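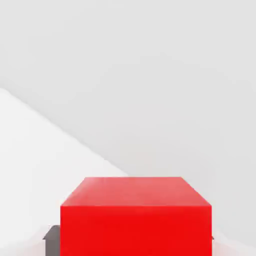 Stedelport cube pick set: README

Last edited 2021-10-19 by Nia Parry

Contents of this folder

The folder holds simulated pick attempts on a single red cube with a two-finger gripper, seen by a camera close to the fingers. It also holds the planning sheet we used to decide what to buy for the real cell at Stedelport. The two belong together. The sheet quotes results from the runs, and the runs were set up to answer questions on the sheet.

There are 908 runs. All of them are rendered. No real camera footage is included, and none should be added to this folder later. Real footage will go in its own folder once the cell is built.

Why we simulated first

The Stedelport budget covers one arm, one gripper, one camera and a bench. It does not cover buying a second gripper if the first is wrong. Mali Prydderch asked for some evidence on finger size and camera position before the order went in, and a simulated cell was the cheapest way to get it. The only costs were staff time and the use of a desktop machine we already had.

What we wanted to know:

- whether the camera can sit near the fingers and still be of use when the block is close
- how much clearance the fingers need on each side of the block
- whether a plain bench and a plain backdrop are good enough for a first cell, or whether we should pay for a lit enclosure

What is in each run

Each run has its own numbered folder with:

- frames/ - the rendered views in time order
- joints.csv - arm joint positions, one row per frame
- gripper.csv - commanded opening and reported opening
- result.txt - one word, either held, dropped or missed

The result word is written by the simulator and has not been checked by hand for every run. Nia went through 100 of them and corrected 2. The corrected runs have a file called edited.txt next to the result.

How the scene is set up

The block is smooth and red, with no markings. The surfaces behind and below it are pale and plain, and the gripper fingers are dark grey. We kept it this simple on purpose so that a poor result would point to the gripper or the camera position and not to clutter.

At close range the block fills much of the lower part of the view and its base drops out of sight. One finger can be almost wholly hidden behind it. Anyone training on these frames should expect that, and should not rely on seeing both fingertips at the moment of closing. It also matters for buying, as set out in the next section.

Equipment list

Status is given as it stood when this file was last edited.

Arm - Bomico, bench-mounted. Quote received. Lead time is 8 weeks from order. The quote includes the controller but leaves out the mounting plate, which has to be ordered as a separate line.

Gripper - Bevan, two-finger, parallel. Quote received. Ask for the narrow fingers. The wide ones block more of the view and gave us no better hold on the block. Spare finger pads are sold in pairs and we should take two pairs with the first order.

Near camera - Fovex. Quote requested. Any model will do if it focuses at short range and can be fixed to the wrist without fouling the cable run.

Second camera - not in the first budget. We now think it should be. A fixed camera looking at the bench from the side would show the base of the block and the hidden finger. Mali has moved money from the enclosure line to pay for it.

Lit enclosure - removed. A plain backdrop and the existing room lights will do for the first cell. We can look at it again if shadows cause trouble.

Bench - in stock. It needs a pale top sheet, matt if possible, because the simulator has nothing to say about glare from a real surface.

Costs that are easy to miss

- delivery and unpacking of the arm - ask whether it comes to the door or to the room
- mounting plate and bolts
- cable guides for the wrist camera
- guarding and the safety check, which must be booked before the arm is powered
- staff training
- disk space for recordings

Prices are kept in budget.csv and are left out of this file so that they only have to be changed in one place.

Known limits

The simulated block does not slip in the way a painted or waxed block might. Friction is set to a single value throughout. Lighting hardly changes between runs. There is one block shape and one colour, so the set says nothing useful about other parts. Please do not use the share of held runs as a forecast for the real cell, and do not quote it to suppliers.

Order of work

The arm and gripper go on the same purchase order, to be placed in October. The cameras follow once the Fovex quote is in. The safety check should be booked as soon as the arm has a delivery date - the slots fill early.

Questions

Send anything on the runs or file layout to Nia Parry. Send anything on quotes, budget lines or delivery to Mali Prydderch.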